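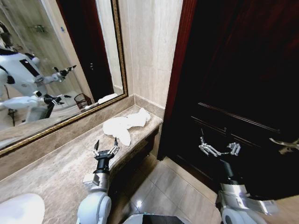 What is a mixed end-effector trial? It is a test in which a two-armed robot carries a different kind of hand on each arm, so that both can be tried on the same job under the same controller.

November 6, 2020
By Gwawr Voyle

A mixed end-effector trial, sometimes shortened to mixed trial, is a way of comparing robot grippers. One arm is fitted with a simple two-finger gripper and the other with a jointed, multi-fingered hand. The arms, cameras and software stay the same. The method is used mostly for household tasks such as handling towels, opening doors and moving small items on a counter.

Background

Grippers were long compared one at a time, with the robot stopped and refitted between runs. Refitting can shift the camera calibration, and small errors then show up as differences between hands. The Trorndale trials, run in August by the Clekix group, kept both hands mounted throughout. They covered 1,053 attempts in 30 rooms, most of them bathrooms and kitchens.

Method

Each task is done first with one hand and then with the other. The order is swapped halfway through. Operators record whether the item was picked up, whether it was dropped, and how long the attempt took. An attempt is stopped after 62 seconds.

Cloth is a standard test item. A two-finger gripper can pinch a raised fold, but it must come in at the right angle — a flat towel on smooth stone gives it little to close on. A multi-fingered hand can gather more of the cloth, though its fingers may snag on loops. Lever door handles are tested separately, with the hand turned sideways.

Mirrors are a known source of trouble. A head camera facing a vanity mirror may pick up the robot's own arms a second time, and depth readings behind the glass are false. The Cerach controller, used at Trorndale, masks mirror areas by hand before each run. The Bowen controller tries to find them on its own.

Limits

The two arms never start from quite the same place, so reach can affect the result. A left-right swap of the hands is advised after every 4 rooms. Wear is also uneven — jointed fingers need more frequent tightening than a two-finger gripper does. Results from cloth tasks should not be applied to hard objects.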